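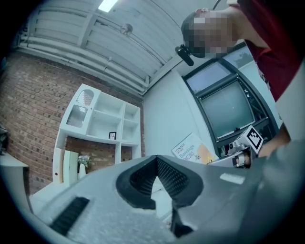

A person bending over a pair of grippers, the right-hand one topped with a white marker cube.

The Sullwood Code is a set of good practice rules for people who use hand-held grippers to record everyday tasks for robots to learn from. It was first issued in July and is best known, among those who work with it day to day, for its plain and rather neighbourly wording.

Marker cubes

Under the code, the black-and-white pattern on a cube must be clean, flat and firmly fixed before a session begins, and a cube that has been knocked is to be checked again before any more recording is done. The two grippers of a pair are stored together and never swapped with those of another set, however alike they may look on the shelf.

People and rooms

Anyone taking part is asked for their consent in writing, and faces are blurred in every recording that leaves the building. Cables worn on the head or body should have enough slack for the wearer to bend and reach in comfort, and there is a break after every 2 hours of work, with a cup of tea warmly encouraged.

Revisions

The edition of May 2023 added a chapter on finger pads, drawn up with help from Brastex, and recommends that pads be looked over for wear after every 435 recordings and replaced after 2000, whatever their colour or condition.

See also: Ansari checklist; Wedis labelling rules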